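Research > Bridges > Stadska Crossing > 4. Bearing layout

4. Bearing layout and deck movement

What excited us most about the Stadska crossing was how much the bearings told us about the whole deck. The bridge has 2 fixed bearings at the middle pier, and every other support lets the girders slide lengthwise. We ran 608 load cases on the Fakia model and 852 on the finer Leltus model, and the two agreed wonderfully well on where the deck wants to go as it warms! 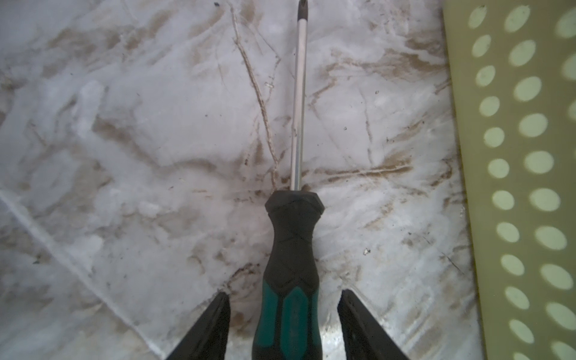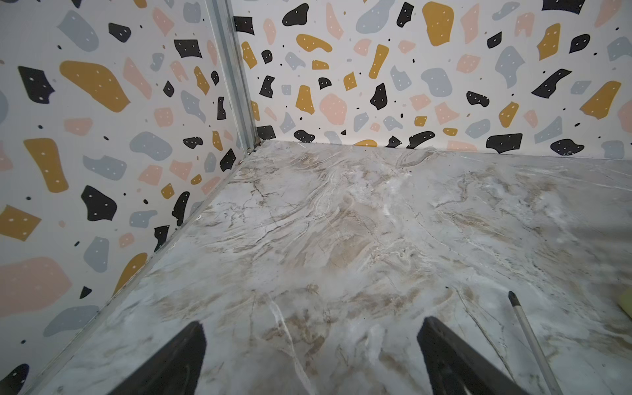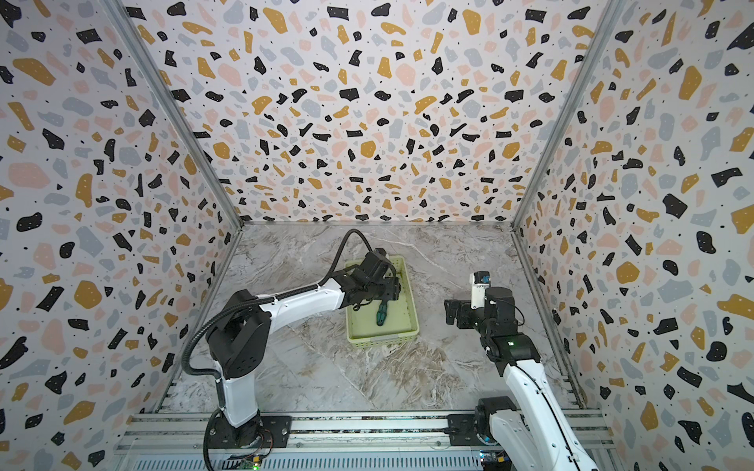

Figure 2. Screwdriver on a marbled surface (first); two black gripper fingers (second); two robot arms with a plastic basket between them (third).

Skew makes things more interesting – the deck tries to turn as well as stretch, and the corner bearings pick up sideways load that a straight model misses completely. We followed the Okoth method for splitting this load between the guides, with the pier stiffness taken from Section 3.

Recent items
Expansion joints on skewed decks
Pier stiffness in soft clay
Guide bearings: a short review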